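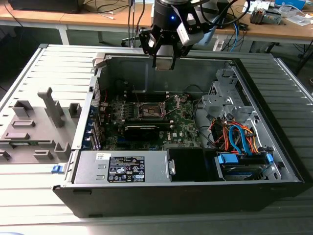

最終更新:12月

整備だより 中古デスクトップ機のCPUソケット点検手順

Surton情報機器整備室では、引き取ったタワー型デスクトップ機の点検手順を改訂した。今回の変更箇所はCPUソケットまわりの作業順序と記録方法で、電源ユニットおよびドライブの点検手順は従来どおりとする。適用範囲はPlurndale倉庫から搬入される全機である。

1.開腹まで
電源コードを抜き、電源ボタンを5秒押して残留電荷を放電する。周辺機器のケーブルはすべて外す。筐体は横倒しにし、マザーボードが上を向く姿勢で作業台に置く。側板は外したら本体の左に平置きとし、内側の樹脂部品が上になるようにする。立てかけは禁止。昨年度、側板の落下による樹脂部品の折損が6件あった。

2.内部の確認
CPUに触れる前に、ケーブルの取り回しを記録する。ドライブケージの下は赤、青、橙、黒の線が込み合いやすく、SATAケーブルのコネクタが半挿しになっていても見落としやすい。コネクタは根元を指で押さえて確認し、線を引いて確かめてはならない。マザーボード左側を細い赤線が通る機体では、拡張スロット付近での挟み込みも確認する。
グラフィックスカードは、ソケット作業の妨げにならない限り装着したままでよい。外す場合は先に補助電源の有無を見る。背面の青い留め具は機種により動く方向が異なるため、固いときは無理に開かず型番を照合すること。

3.ソケットの点検
固定レバーを外側へ逃がしてから上げ、保持枠を開く。CPUは両端を持って垂直に上げ、導電トレイに置く。ソケットが空の状態では、上方で工具を持ち替えない。点検は拡大鏡で行い、照明は斜め二方向から当てる。照度は作業面で800ルクス以上とする。
接点の曲がり、異物、グリスの付着を確認し、異物は送風で除去する。綿棒は繊維が残るため使用しない。グリスが接点に達している場合は清掃を試みず、基板ごと保留棚へ回す。

4.CPUの装着
三角印と切り欠きを合わせ、自重で収まることを確かめてから保持枠を閉じる。レバーは最後まで倒し、掛け金の下に入ったことを目視する。途中で強い抵抗があれば、いったん開いて位置を見直す。装着後、CPUの金属面に残ったグリスを無水アルコールで拭き取り、型番を読み取って台帳に記入する。 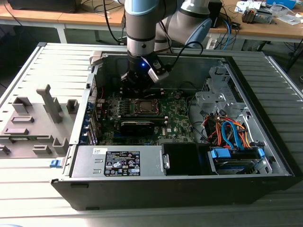 Hiliritzからは、グリスを拭き取る前にCPUを外すと、保持枠の内側に付いた分が接点へ落ちることがあるので、拭き取りは取り外しの前にも一度入れたほうがよい、との意見が寄せられた。指摘は妥当と判断し、手順3の冒頭に「保持枠を開く前に、CPU上面および枠の縁のグリスを拭き取る」を追加する。装着後の拭き取りは型番読み取りのために残す。

5.記録
台帳様式は2299番に切り替える。旧様式との違いは次のとおり。
・ソケットの状態欄を「良」「要清掃」「保留」の区分に変更
・メモリの装着位置を、スロットごとに記入
・電源ユニットの規格ラベルは、定格出力と製造番号の両方を転記
・側板の樹脂部品に欠けがある場合は、部位を図に記入

ラベルが擦れて読めない項目は空欄とし、推定値を書かない。バーコードのみ読める場合は読み取り結果を備考欄に入れる。

6.組み戻し
CPUクーラーの取り付け前に、ファン用コネクタまでの配線経路を確保する。グリスは中央に少量を置き、クーラーの圧力で広げる。ねじは対角の順に仮締めし、その後同じ順で本締めとする。側板を閉じる前に、ケーブルがファンの羽根および側板の突起に触れないことを確認する。通電試験は側板を閉じてから行う。

Cáceres分室での適用は、トレイと拡大鏡の配備が済み次第とする。それまでは旧手順で作業し、台帳のみ新様式を用いる。旧様式の残部は裁断せず、各室で保管すること。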